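A kitchen is a harder place than a factory

Opinion, by Kristaps Petrauskas
December 17, 2021

When Zendis opened its test kitchen to visitors, I went with low expectations. I have seen many demonstrations of robots, and most of them end with a handshake and a film. This one had 32 guests, bad coffee and a lot of waiting, and I liked it more than all the others.

The first thing I noticed was how ordinary the room was. The arm had to work at a counter where other things were already lying, as they do in my own home. 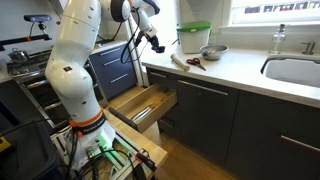 The arm at the counter, with the cutlery drawer open. Photo: Rimkutė

Povilas Hunt, our guide, told us that the team had tried the drawer task 367 times before July. It worked in 186 of them. I respect a company which says such a number aloud in front of guests. A half is not good enough for anybody's kitchen, but it is a number we can discuss.

My neighbour in the group was disappointed. She had expected speed, and she waited 30 minutes to see small movements over a drawer.

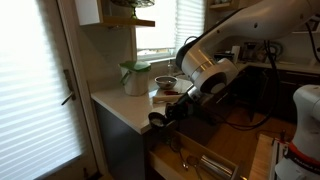 I understand her, but I think she was measuring the wrong thing. A spoon with powder in it is a serious test. If the wrist turns a little too much, the powder is gone, and someone must clean the drawer. Children need years to learn this – and we do not call them slow.

What I did not like was the talk afterwards. We heard that every older person will soon want such a helper. Did somebody ask them? My mother is 81 and she wants a bus that comes on time. I would be glad if Zendis invited her to the next open day, and let her put the questions.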